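Projects > Stemari Oval > Reports to Komell

Stemari Oval redevelopment: where we're up to

Hello again to everyone at Komell, and sorry this one's landing a bit later than the last. I wanted the roof inspection done before I wrote to you, and the roof inspection wanted better weather, so we both waited.

The grandstand first, as I know that's what most of you scroll down for. The old stand is gone! All of it, including the brick skirt at the northern end that we'd hoped to keep. Swanepoel's engineer had a good look once the timber seating came off and the footings under that section were much shallower than the 1950s drawings said. We could've underpinned it, but the price for that came back higher than building the same length new, and we'd still have had old bricks to look after. So it went. I was sad about it (my grandfather watched his footy from that end and never once sat down) and we've stacked the sound bricks behind the pump shed. They'll go into the low wall around the scoreboard, which had to be built out of something anyway.

The new stand is up to roof height. The steel is all in and bolted, the roof sheeting is on, and the inspection passed with one item to fix, a length of gutter falling the wrong way at the change room end. Swanepoel have already been back up and sorted it. Seating capacity is still 2135, same as the drawings you approved, and that includes 72 spaces for wheelchair users and the people who come with them. Those spaces are spread along the stand at two levels now. In the first layout they were all in one block down the front, and several people told us at the open evening, quite firmly, that the front row at Stemari is where you get rained on. Fair enough. The lift shaft was always going to be there, so the change cost us very little apart from a redraw and some grumbling about handrails.

The playing surface is the part I'm happiest with. The drainage went in over the summer, the sand layer followed, and the couch has taken well everywhere except a strip along the eastern wing where the trucks were turning. It's been decompacted and we'll patch it with turf from the nursery bed once the ground warms up again. The cricket square has been left alone, as promised, with a fence around it that has been moved more often than I'd like. The curator has asked for a whole season of light use before we let senior footy on it every weekend and I'd ask you to back him on that. I know the league is keen. If we load it up too soon we'll be paying for it twice.

Lights are where we're behind. All the poles are up but the switchboard isn't, and without the switchboard we've got some very tall ornaments. The delivery slipped by 17 working days, and then the electrical crew had gone to another site and we had to wait for them to come back around. They're booked in now. I've built the new dates into the program attached to this report, and the knock-on is that night training can't start when we said it would. The juniors have gone to the school ground at Gavcombe in the meantime. It's a decent surface and a rotten car park, and parents have been very good about it. Mostly.

Change rooms: blockwork finished, roof on, plumbing roughed in, tiling about to begin. There are four rooms of equal size, all with proper cubicle showers, and the umpires finally get a door they can close. We had a long back and forth over bench heights. I won't drag you through it. The lower ones won, and there's a run of higher bench along one wall in each room for the tall timber.

On to the money. We're inside the budget you approved. The demolition cost more than allowed for, because of that northern end and some asbestos sheeting behind the old canteen (removed and cleared, certificate attached). The drainage came in under. Between them they've nearly cancelled each other out, and we've drawn a small amount from contingency for the remainder. We haven't touched the money set aside for the scoreboard. The claim for this stage is in the same format as last time, with the invoices in order of date, which your finance people asked for and which has made my life easier as well.

I should be straight with you about the two things that are worrying me. One is the access road. The shire wants the entrance from the main road widened before they'll sign off on match-day crowds, and we thought that work was in their program for this year. It's since been moved back. We can open the ground for training and for smaller fixtures using the existing gate, but a full house is going to need the wider entrance or a traffic plan with buses from the station. I've asked for a quote on the traffic plan so we've got something real to compare. I'll send it through when I have it and I won't commit to anything before you've seen it.

The other is the canteen fit-out. It was drawn for the crowds of ten years ago, when everyone bought a pie at half-time and that was the whole business. Women's games are now pulling bigger afternoon crowds than the men's seconds, netball finishes next door at the same hour, and the single serving window isn't going to cope. A second window on the netball side would mean moving one internal wall that hasn't been built yet. I'd love to make that call early, while it's just a line on a drawing. Swanepoel's price for the variation is in the attachments, and it fits in what's left of contingency without emptying it. Could you let me know either way before tiling finishes?

Local interest has been lovely. People walk their dogs around the outside of the fence and give me their opinions on the roof colour (it's a grey-green, it was always going to be a grey-green, the samples were up in the library for a month). The old timekeepers' bell turned up in a box under the stand, and it's being cleaned. We had the netballers and both cricket sides through for a hard-hat walk, and the main question from every group was whether the showers would be hot. They will be!

Next stage is the switchboard, the tiling, seats into the stand, and the first proper mow at playing height. If all that goes to plan I'd like to have a few of you out for a look around before the handover. Bring boots, the eastern side is still mud.

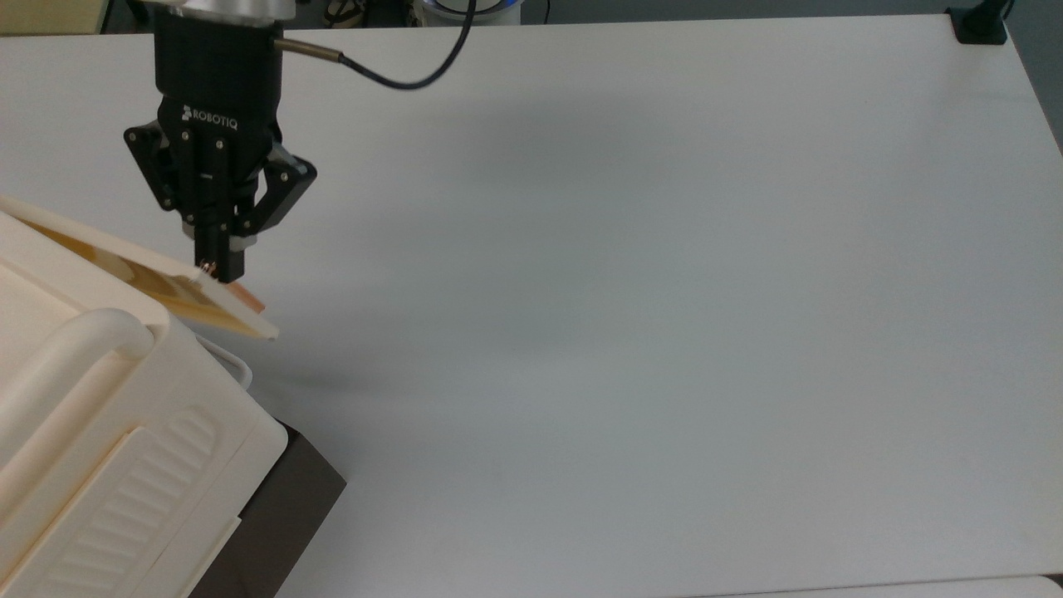 Gavcombe, June

A late addition, as the report was ready to go and then the phone rang: the electrical crew have confirmed a 7 am start and the switchboard is on its way to the depot. The dates in the attached program stand. I've also had a first chat with the bus company about running from the station, and they're willing to hold vehicles for us on bigger match days. Written quote to follow.

Thanks again for your patience over the lights. Ring me any time after training finishes.

Recent reports
Stemari Oval: drainage and sand layer
Stemari Oval: demolition and site clearance
Gavcombe netball courts: final report
Notes from the open evening on seating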